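Spent the afternoon at the Drement open day, mostly to see whether their computer-dismantling robot is as good as the leaflet says. Thread.

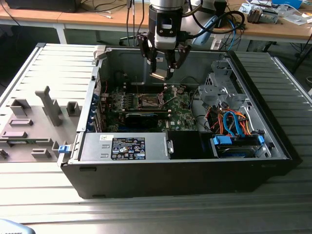
ROBOTS / DAYS OUT

Jun 9, 2022

The pitch first. Old office PCs go in, a robot takes them apart, the useful bits get sold on and the rest goes for metal. The project is called Swati and the software comes from a firm called Disix. The leaflet uses the word "revolution" twice on one side of A4.

What we got was one arm, one gripper with two fingers, and a tower lying on its side with the panel already off. I asked who takes the panel off. A person does. I asked who undoes the screws. Also a person, "for now".

The CPU socket was bare with its lever up. The arm was hanging over the board with its fingers open and everyone had their phones out. I've done this job with a screwdriver and a mug of tea, so I may be a hard audience.

My main question was about cables. Have a look at the orange and blue SATA ones by the drive cage. Every machine I've opened had them stuffed in differently. The answer was that the system "learns the layout". From how many machines? 400, all from the same office clear-out. Hmm.

And what happens with a make it hasn't met? "We'd want to collect more data." Fair enough, but the leaflet says "any desktop".

They claim 66 parts an hour. I asked if that included the time a person spends getting the case ready. It didn't. I asked what it came to with that included and was told someone would email me.

To be fair to the staff, they were friendly and didn't dodge when pushed. One said she'd have written the leaflet differently. I liked her.

Pestano had the next stand along and were selling a hand tool kit for the same job. No queue at all. I had a go with the drive clip tool and it was quite good.

Drement say Swati will be working full shifts by December. I've put my name down to go back and see it. Still waiting on that email.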